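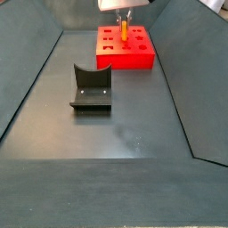
Why does a young child find the cylinder the easiest piece to post in a shape sorter? A cylinder held upright fits its hole however far it has been turned, so the child only has to find the right hole and keep the piece straight.

Figure 2. Red sorting block with a yellow cylinder held upright over the top face.

3.2 The sorting block and its pieces

We spent more of our first spring on the choice of block than we had planned, and we would like to set down how we got there, in case it saves another group the trouble. Most of the sorters we were offered by families and playgroups were boxes or buckets with one shape to a side. They are lovely toys, but a child using one has to turn the whole box over to look for the next hole, and in our early visits in Mullcombe a good part of each session went into the turning. Leidy Ccori, who ran those visits, came back with pages of notes on box turning and very few on posting.

A flat block does away with this. With all the openings on the top face, as in Figure 2, a child sitting at the table can look over the whole set at once, and so can the adult beside her. The block we settled on is wide and shallow, with eight openings in the top. Some of them are plain and some are rather fancy: there is a star at one side, and toward the front an arch and a rounded flower. We liked this mixture very much. A star and a flower have quite different names and quite different outlines, yet to a small child in a hurry they are both "the bumpy one," and the mistakes that follow are some of the most interesting in our records.

Color needs a word too. In many sorters each piece matches the color of the rim around its own hole, and children learn the colors long before they trouble themselves with the shapes. Our block is red all over, so a yellow piece gives no hint about where it belongs. Caroline Simiyu had argued for this from the start (she had watched her own nephew solve a painted sorter entirely by color, with great pride), and after the trial sessions at the Kaijage playgroup the rest of us came around to her view.

We began every session with the cylinder. It is short enough for a small hand to hold by the upper half, and it has no corners to line up, so the child's first try usually ends in a success and a happy face. That matters more than it may sound. In the trial sessions we had opened with the star, and two children pushed the block away and asked for the crayons. Once we moved the cylinder to the front of the order we had no more early refusals, though we would not want to make too much of it, as the children were also getting to know us by then.

The finished set of recordings covers 15 families, 14 of whom stayed with us through the last visit in June. The remaining family moved to Mistley partway through and kindly sent their play diary by mail. Lilian Were and Joyce Lyimo each went through every recording separately and marked a posting attempt whenever a piece touched the top face of the block, whether or not it went in. Their marks agreed on 94 percent of attempts. Nearly all the disagreements concerned sliding, where a child sets a piece down and pushes it across the face from one opening to the next without lifting it. Joyce had marked each new opening as a fresh attempt, and Lilian had marked the whole slide as one. After a long and friendly afternoon of going back over the recordings we adopted Lilian's rule, and the attempts reported in Section 4 follow it throughout.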